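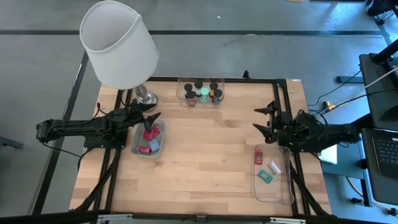 Table lamp with white fabric shade and chrome base.

Light where it is needed: an interview with Mahsa Ghaffari

The Home Lighting Service at Sidau Housing Trust began with a complaint about a staircase. A tenant at Vonditz Court had written to say that the new ceiling lights on the landing were bright enough to read by, and that she could still not see the edge of the top step. The letter was passed to Mahsa Ghaffari, then a housing officer with responsibility for repairs in the eastern district.

"I went expecting to find a failed fitting," Ms Ghaffari said. "Everything worked. The light was directly behind her as she started down, so she was walking into her own shadow. We moved one fitting by less than a metre and she wrote again to thank us."

Ms Ghaffari now leads the service, which offers home visits to tenants aged over 60 and to any tenant with reduced sight. Staff have visited 614 homes to date. The Trust spoke to her in September at its offices in Clanitz, ahead of the darker months, when requests for visits are at their highest.

A visit normally takes place in the late afternoon. Tenants are asked to go about the room as they usually would, with the lights they usually have on. Staff do not bring a checklist into the home, although one is completed afterwards.

"People apologise for the state of their lamps before we have taken our coats off," she said. "I would much prefer to see where they sit and what they do there. A man who does his crossword at the kitchen table needs something quite different from his neighbour who watches television and never reads a word."

She was asked which fault she meets most often. Her answer was the single ceiling light in the middle of the living room, with the armchair placed against the wall.

"The family buys a stronger bulb, and the room becomes unpleasant to sit in, and the page is still in shadow. A lamp at the side of the chair, slightly behind the shoulder, will usually do more. The bottom of the shade should be near eye level when you are seated. If you can see the bulb from your chair, the lamp is too high or the shade is too short."

On the matter of shades, Ms Ghaffari holds firm views. Pale fabric is her general recommendation for living rooms, as it spreads light to the sides. Dark card and metal shades send most of the light up and down, and she reserves these for desks and sewing tables. She also asks tenants to dust their shades. "I have taken a shade outside, brushed it, put it back, and had someone ask me what bulb I had fitted."

The service has had its difficulties. In its first year the Trust bought 170 floor lamps of one pattern, to be lent to tenants without charge. The foot switch proved too stiff for many of them, and 57 lamps were returned before the winter was over.

"That was my decision and it was a poor one," she said. "I had tested the lamp myself, and I have no trouble with my hands. We now ask tenants to try every switch before we order."

The present loan stock is held at the Bagheri Street depot and comprises 17 models, among them clip lamps, touch lamps and two designs that may be operated by a cord. The stock is looked after by Houshang Jafarzadeh, an electrician with the Trust, who also inspects any lamp that a tenant wishes to keep in use.

Mr Jafarzadeh joined the conversation briefly. He wished tenants to know that an old lamp need not be thrown away. "A flex can be replaced in most cases, and so can the lampholder," he said. "What I ask is that people stop running the cable under the rug. It wears through and you cannot see that it has."

Ms Ghaffari was asked whether the service would be extended to younger households. She said that a proposal had been drafted for families with children doing homework in shared rooms, and that no decision had been reached on funding. In the meantime, lighting advice sheets may be collected from any Trust office.

Tenants who wish to arrange a visit should speak to their housing officer. Visits are free of charge, and a relative or friend is welcome to be present.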